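Growing Peppers on a Fire Escape, and Loving It

Thịnh Diệp grows peppers four floors up, on a fire escape landing and two kitchen windowsills in Boltumville. "People think you need a yard," he says, laughing. "You need sun and a bucket!"

He started with 12 seeds from a swap table at the Rilance library, and every one of them came up. Last season he picked 151 peppers, and he can tell you which plant gave the most (a stubby yellow bell in an old paint pail by the door).

I asked what beginners get wrong. "Water," he says right away. "They love the plant too much. Stick your finger in the dirt. If it feels damp, go do something else." He feeds his plants every other week once the flowers open, and he pinches off the very first bloom — "It hurts, but you get a bigger plant."

He is just as happy talking about color. Most bells begin green, and he waits for the full yellow or red before he cuts. "A green one is fine in a stew. A red one I eat like an apple, standing at the sink."

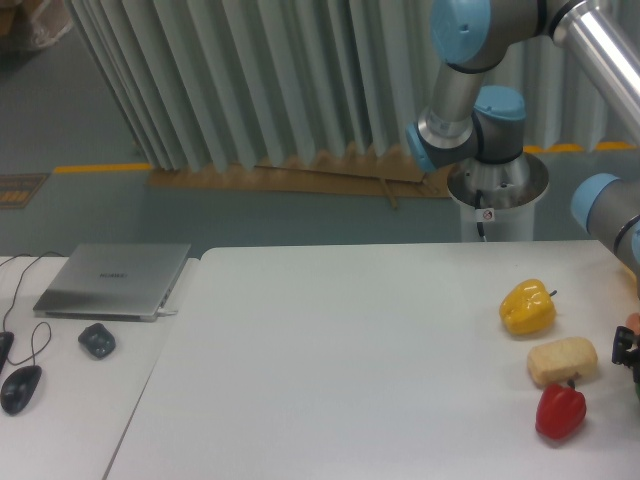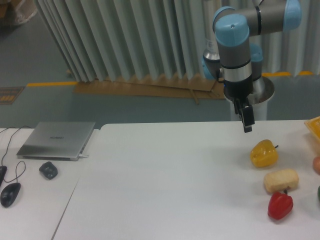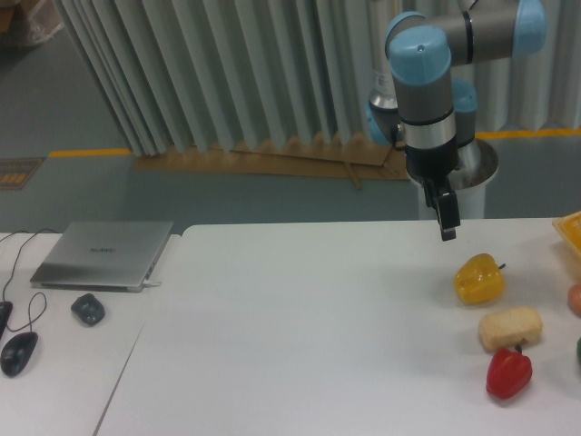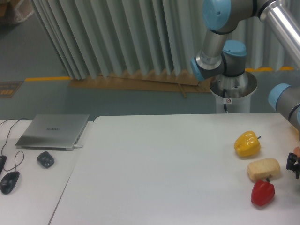 Yellow bell pepper in the second, third and fourth pictures; a red one joins it in each.

Saving seed for next year

Thịnh dries his seeds on a plate for a week, then folds them into paper envelopes with the variety written on the front. His favorite is one his aunt in Jusach mailed him, a long sweet pepper with thin skin. He has never found the name of it, so the envelope just says "Auntie."

He'll be starting this year's batch soon, and he already has more seeds than buckets. "I keep telling myself fewer plants," he says. "Then October comes and I'm still picking, and I forget I ever said it."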